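Storage Bins
09/09/2025, by Heloísa Frota

A storage bin is an open container for keeping loose stuff together, and I've been slightly obsessed with them since my first job, picking orders for a mail-order button shop called Kavard. We had 214 bins on one wall and I still dream about row 8 (toggles, awful).

People have been sorting things into tubs and baskets for as long as they've had things to sort. Clay jars, reed baskets, barrels, crates — all cousins, if you ask me. What most of us mean by a bin today is the molded plastic kind, and what I love about it is how plain it is! You get a floor, walls, a rim to grab, and sides that usually lean out a bit so the empties nest. 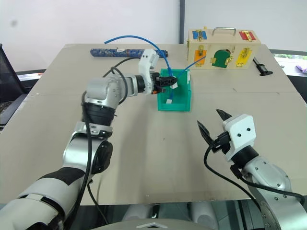
A green plastic bin on a beige tabletop.

Color is where folks get opinionated. At Kavard we used green for stock that was ready to go out and red for returns, but the Clokar warehouse down the road did it exactly backward, and when the two merged one April it was a mess for weeks. I don't know of any rule everybody follows, so write yours on the wall.

Then there's the nesting versus stacking question. Nesting bins save a ton of room when empty, but you can't pile them up full unless they have lids or a swing bar. Straight-sided ones stack nicely and eat up your closet the rest of the time. My neighbor Bălan owns 160 of the stacking sort (he collects model train parts) and parks his car on the street.

For cleaning, warm water and dish soap will do it. Labels are harder — I use a hair dryer and a lot of patience. The Kitlow thrift barn, where I buy most of mine, once had 4,000 with the old stickers still on, and I went home with a trunkful anyway.

Contact Heloísa | © 2025 | Back to top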